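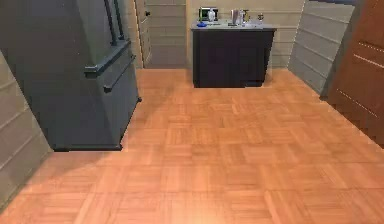
June, morning. Glue test for the spine repairs, second batch. I mixed the Gromex paste with 12 parts of water and let it stand for 30 minutes. It became smoother than the Corkel one, but it smells stronger. I brushed it on five strips of the Varela linen and put them under the press.

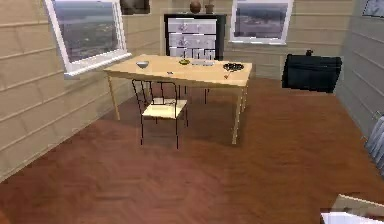
How long should the strips stay under the press? Until the next morning at least, and with fresh blotting paper after the first hour.

16:20. Strip 3 has a small bubble near the fold. Probably I brushed too fast there. The old ledger from Ilus, inventory 1,189, must wait for a better result.
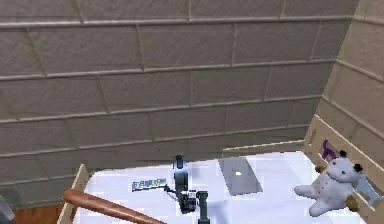

Varela wrote back that their linen should be washed one time before gluing, as the factory starch keeps the paste on the surface. I will wash two pieces tonight and repeat.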